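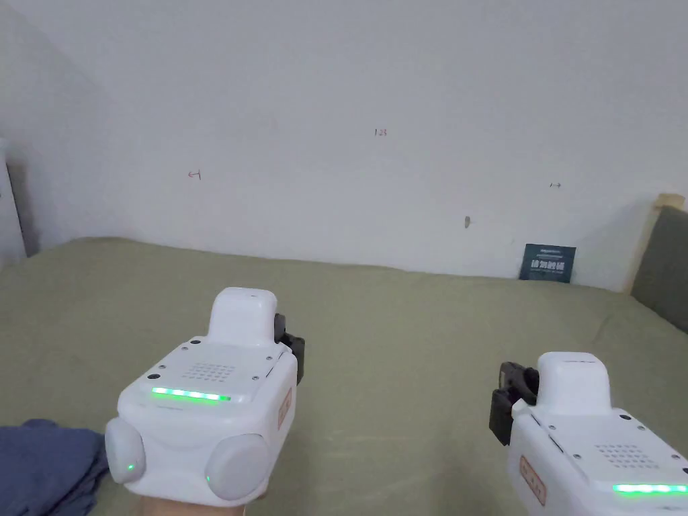

Making the Bed, Making the Room: What a Sheet Does All Day
Hinata Kikuchi
Final project report, Home and Textile Studies
Tuesday, May 21, 2019

Why I picked beds

My first idea was curtains. Then I spent a winter break at my aunt's place, where the guest bed takes up nearly the whole room, and I realized that I had folded laundry on it, packed on it, read on it and eaten toast on it, all before going to sleep in it. A bed is the biggest table in the house! I wanted to know how other students use theirs, and whether the sheet they choose changes how they feel about keeping it tidy.

What I did

I asked 47 students in my building to fill in a short diary for a week in December. Each time they put something on the bed that wasn't bedding, they wrote down what it was and when it came off again. That gave me 866 entries, far more than I expected (typing them up took two full weekends and a lot of tea). I also visited 19 of the rooms to look at the sheets themselves and talk about washing, folding and color.

What I found

Clothes won by a mile. Shirts that were too clean for the hamper and too worn for the closet came up again and again, and several people had a word for that pile. My favorite was "the Koskela," after a dorm mate's old suitcase brand, although the people who used it couldn't agree on whether it meant the pile or the corner of the bed where the pile lived.

Color mattered more than I had guessed. Students with white or very pale sheets cleared the bed sooner, and most of them said they were worried about stains. Students with muted colors, such as olive green or gray, were more relaxed. Dark clothes stand out on a soft green sheet, but they don't look like an emergency. One person told me she bought green on purpose so that the bed would look calm against her plain white walls, and I completely understood.

Wrinkles were the big surprise. I thought people would hate them. Most didn't mind at all as long as the sheet was pulled flat near the pillow end, and only two ironed anything.

My smoothing test

For the practical part I made my own wide bed every morning in two ways: pulling from the corners, and sweeping with flat hands from the middle outward. Sweeping left fewer folds in the center but pushed them toward the wall, where I had to climb up and tuck them. Pulling was faster. I now do both, corners first.

What I would change

The diary should have had a column for size, because a sock and a winter coat both counted as one entry. I would also like to repeat it in summer, when there are fewer layers to put down.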